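About Tetside

Last updated: April 2025
Category: Company > Who we are
3 min read

Tetside is a market news service for people who own shares in industrial and transport companies. We cover aircraft makers, engine suppliers, shipyards, rail builders and the smaller firms that sell parts to them. We started as a weekly email to 100 readers and now publish every trading day.

Our list has 226 listed companies on it. We review it each September, when firms that have been taken over or delisted come off and new ones go on. A company does not pay to be on the list and cannot pay to be left out.

Most of our stories are short. When a company puts out a trading statement, we say what changed, what the shares did and what was expected beforehand. Longer pieces look at order books, production rates and debt, and usually run to around 200 lines with tables.
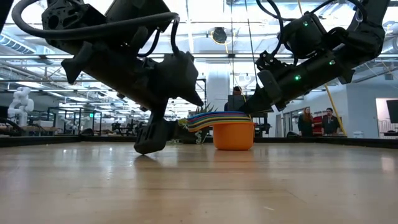

Khattak wrote to us that the order book pieces were useful but came out too long after the results, and asked if we could send the table first and the text later. We now do this for all half-year and full-year results — the table goes out in the morning and the article follows the same day.

How we are run

Tetside is owned by Skenden, a private publishing company. Skenden does not see stories before they appear. Our share price data comes from Stivis under a yearly contract, and is delayed unless the page says otherwise.

Our writers may not hold shares in any company they cover. Editors may hold funds — tracker funds, mostly — but must declare them when they join and again each year.

Corrections

If we get a figure wrong we change it and put a note at the foot of the story with the old figure in it. Notes stay up for good. To report a mistake, use the form on the contact page and give the headline of the story.

Nothing we publish is personal financial advice. Subscriptions can be stopped at any time from the account page, and unused months are refunded.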